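Marble look worktop in a small kitchen, is it a mistake?

siiri_h
Posted in October, 21:40
Hello all. We are renewing our kitchen and I must choose the counter before the end of the month. My husband wants real marble. The seller offers a printed laminate called Minami for 300 per meter, and the stone would be 2,785 for the whole piece. We cook every day, with much tomato and lemon. Which one would you take?
Siiri Hämäläinen

orken59
Laminate. I had marble for six years and the lemon rings made me crazy. You can seal it as often as you want, the acid still finds a way.

pastrytable
I do not agree with orken59. Marks are part of the stone. Mine has plenty of them and I roll dough on it every morning. Printed tops always look flat to me.

siiri_h
Thank you both. My other worry is the color, as our floor is dark brown wood. In this combination the veins are gray and beige with a little reddish brown.

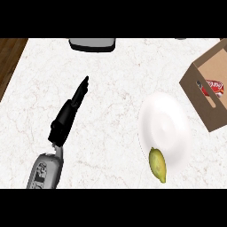 White marble pattern next to dark wood floor (3D render)

orken59
The colors go well together. But a render is a render, ask for a sample and put it on your own floor in the evening light.

pastrytable
On this we agree. Ask for a big sample, the small ones show almost no veins.

kaarna
Did you look at quartz? We paid more than for laminate and less than for marble. Only be careful with hot pots.

siiri_h
Not yet, I will ask for the price tomorrow. How thick is yours, kaarna?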